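simix_umesh
Anyone got the Urnska folding policy to beat plain cloning? Trained on 2,861 demos, all hand-held gripper, no arm.

wumbei_e
How many different rooms? 400 demos over lots of bedrooms beat our 4,000 from one lab table. Easily.

ohemaa_a
Disagree — labels matter more than rooms. Our grasp points were rubbish untill we redid them.

simix_umesh
2 flats so far. Will try both.

wumbei_e
Grasp point labels won't save you if the background's too clean. Go for messy beds, navy cloth pinched right on top of a patchwork quilt, that sort of thing. Then retrain and post the curves.
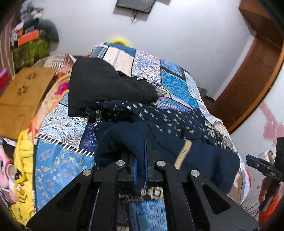
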